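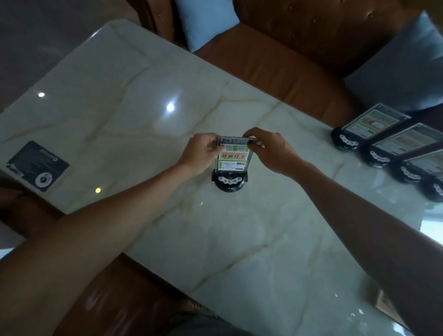 New cards for the table call units

3 min read

From this month, the call units on the tables of the Timau tea lounge will carry a new card. The old cards were printed in May of last year, and many guests told us that the prices on them did not agree with the menu anymore. We are sorry for this confusion.

The change is small but it takes patience. Each card stands in a clear sleeve on top of the round base, and it should be held by both upper corners when you slide it. If you pull only one side, the sleeve bends and after some weeks it begins to crack. We ordered 200 spare sleeves from Wirkent, so please ask for a fresh one when you see a crack – do not repair it with tape.

Some points for colleagues who open the lounge in the morning:

Put the units in a line along the edge of the table while you work, and return them to their own tables after. The number is written under the base.

Wipe the base with a cloth that is only a little damp. The buttons do not like water.

Press every button one time before the doors open at 10 a.m. and look if the call arrives at the counter.

The marble shows every fingerprint, so the table must be polished last.

Old cards go in the paper box near the stairs. The Motby branch will receive its cards after us, and Ketilsson, our printer, has already prepared 472 pieces for both houses. If you find a mistake in the text, please tell the office before the second printing. We would like to correct it for the autumn menu also.

Last updated: 4:15 p.m.

1570 views · 12 shares · 3 comments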